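The Yellow Cloth, Flat on the Table

Microfiber toweling is sold by the pack, used by the handful and mostly ruined in the laundry. The cloth itself is simple enough. A split polyester and polyamide yarn is knitted into a looped or brushed pile, cut to a rectangle or a square, and finished at the edge. What happens to it between jobs decides how long it goes on picking up dust and water instead of pushing them around.

Clementina Torres runs the linen room at Sutmont, a contract cleaning firm that keeps 255 cloths in rotation across its office accounts. Her room has two washers, one dryer, a rack of shallow shelves and a white folding table. The table is the part she is particular about. It has to be smooth, because the split fibers catch on anything rough, and it has to be pale, because grit and hair show up against it.

"People fold over their arm, or against their chest," she says. "Then the cloth takes lint off their shirt. I want it put down."

Putting it down is the first step of the flat fold, which Sutmont adopted two years ago after trying rolls, stacks and an open bin. The cloth goes on the table with its long side facing the person folding. The two short ends are held, one in each hand, and drawn apart until the cloth lies without slack. The hands then press down for a moment before letting go. Knit fabric relaxes toward its center after tumbling, and a cloth folded while it is still puckered will keep the pucker as a crease. A creased cloth leaves lines on glass.

The edge matters more than most buyers expect. Cheap cloths are cut with a hot knife and left bare, which makes a slightly hard rim. Others are overlocked with polyester thread. Bound cloths have a strip of fabric wrapped over the cut edge and stitched through -- usually in a contrasting color, so that a loose binding can be spotted before it comes off in a machine. Bindings shrink at a different rate from the body of the cloth. If the binding has tightened, the short ends curl inward and the whole piece behaves like a shallow tray. Pressing at both ends brings most of that out. When it doesn't, Torres moves the cloth to the floor pile.

Tags are a smaller problem. A sewn-in tag is stiffer than the pile and can mark soft paint or a lacquered surface. Sumathi Kartha, who details cars under the name Baluyot, cuts hers off at the seam with embroidery scissors before the first wash. Torres leaves hers on and uses them as a guide: tag to the lower left, pile side up, every time. With the tag in a fixed position the stack comes out uniform, and anyone taking a cloth knows which face has been used.

From flat, the sequence is short. The right end goes over to meet the left, edges aligned, and the cloth is smoothed from the fold outward. It is then folded once more in the same direction. For a standard rectangular cloth this gives four layers and eight usable faces, counting both sides as it is opened and turned. A third fold adds faces on paper, but the bundle becomes too thick to keep even pressure under the palm.

Color coding is conventional. Sutmont uses yellow for desks and general surfaces, blue for glass, red for restrooms. Dark patches on a yellow cloth may be shadow in the nap, where the pile lies in a different direction, or they may be soil. Torres strokes the area with the flat of her hand. If the patch changes with the stroke, it is nap. If it stays, the cloth goes back to the washer.

Washing follows the usual rules, with a few local ones. No fabric softener, which coats the fibers. No cotton in the same load. Water at 100 degrees Fahrenheit for lightly soiled cloths, low heat in the dryer, and no more than 65 cloths to a load in the larger machine. Torres takes them out slightly damp and lets them finish on the shelves for 10 minutes before folding.

Storage is the step most often skipped. A folded stack left open beside a dryer vent collects lint within a day. Sutmont uses lidded bins, one per color, with the folded edge facing out so that a single cloth can be drawn without disturbing the rest. The bins are emptied and wiped on Wednesday. 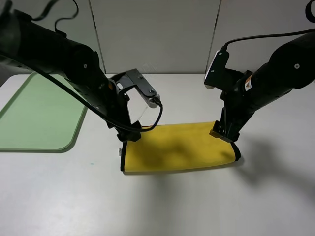 Saranya Krishnan writes that she folds hers in thirds, since a quartered cloth is too narrow for her hand, and that six faces have always been enough to get through a kitchen.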